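Skildale Hand-Held Gripper, Parallel Two-Finger Model

Home | Products | Grippers | Spare Parts | Service | Contact 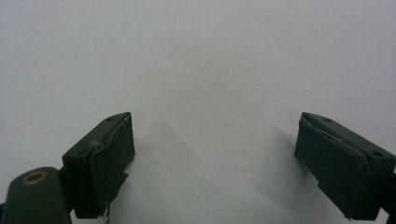

Gripper fingers in the open position over a pale surface, with gripping pads facing inward.

The Skildale gripper is a hand-held tool for recording how people carry out everyday chores, so that a robot arm fitted with matching fingers can be trained on the same work. It is supplied to research groups, appliance makers and workshops that wish to find out which of their tasks a machine can take over at present.

What to expect from automation today

Customers frequently ask whether a trained arm will clear a table, fold towels or sort parts without supervision. Skildale's position is that some of this work is within reach and much of it is not. Placing rigid items of a known size into a tray is a reasonable first project. Wiping a flat surface is possible where the surface is fixed and the cloth is always handed over in the same way. Folding laundry, handling thin film and picking up small items lying flat remain unreliable, and we do not recommend purchasing the system for those tasks alone.

In November our application laboratory completed a review of 39 household and shop-floor chores, using the Skildale gripper for recording and a Kavix arm for playback. Each chore was attempted in 3 different rooms. Results varied more with lighting and clutter than with the chore itself, and several that went well on the laboratory bench did poorly in a furnished kitchen. The full results are available to registered customers on request.

Fingers and pads

The fingertip blocks are dark green, and each carries a replaceable gripping pad on its inner side. Pads are a wearing part. Edges fray and the surface layer may begin to lift with use; a loose thread or a small lifted corner does not normally affect grip on boxes, cups or tool handles. Pads should be replaced when lifting reaches the middle of the contact area, or when thin items begin to slip. Always replace both pads together. Recordings made with one new pad and one worn pad should be kept apart from other recordings.

Ordering

Standard unit: order code SK-123. Supplied with fingers fitted, 3 pairs of spare pads, a hex key and a printed guide.
Ouazzani mounting plate: required for use of the fingers on a Kavix arm. Sold separately.
Brosow carrying case: optional.

The gripper is intended for trained adult users. It is not a medical or assistive device and must not be used to lift hot cookware, open blades or glass under load.

Price list valid from 8th March. Quotations for schools and public institutions are prepared individually by the sales office.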